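Tellholm Twisted Cord, Multicolor
Cut lengths and bulk packs

Tellholm cord is a decorative twisted rope for gift tying, curtain trim, costume belts and craft use. It is not load-rated and must not be used for lifting, towing or pet leads.

Item 340: single cut length, boxed
Item 395: pack of 25 cut lengths, boxed

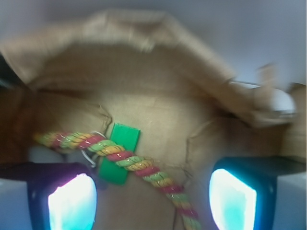
Cut lengths are supplied without a hank band. Leave the cord lying free for a few hours before measuring, as the twist relaxes and the length changes slightly. The red, green and yellow-gold strands run in a tight spiral, with fine metallic threads along the twists, so a cut end opens quickly if it is left bare. Tape the cord first, then cut through the middle of the tape. Warov end caps fit all colorways and are ordered separately.

Storage
Store dry and out of direct sun. A box or an open paper bag is suitable — sealed plastic is not recommended. Do not wind the cord on a core narrower than 15 mm.

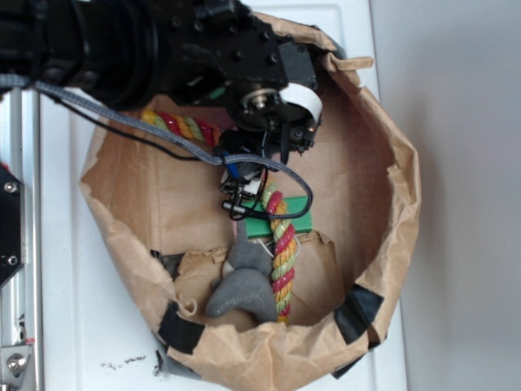 Multicolor twisted cord in an open brown paper bag.

Care
Spot clean with a damp cloth. Do not machine wash, bleach or iron. Metallic threads may dull with repeated handling.

Matching items
Gulley tassels and Shenoy tiebacks are dyed to the same color card. Small shade differences between batches are normal; order all lengths for one job together.
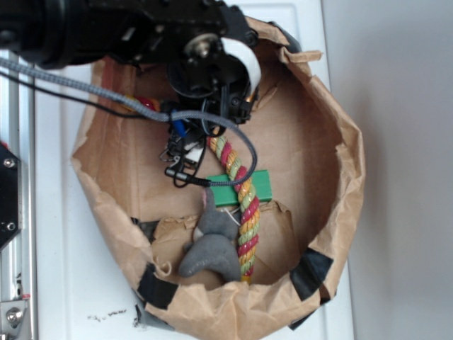 Shenoy asks whether the cord can be knotted and untied again without losing its twist. It can, if the knot is loosened by hand and the cord is rolled back in the direction of the lay.

Page revised 10 Sep 2025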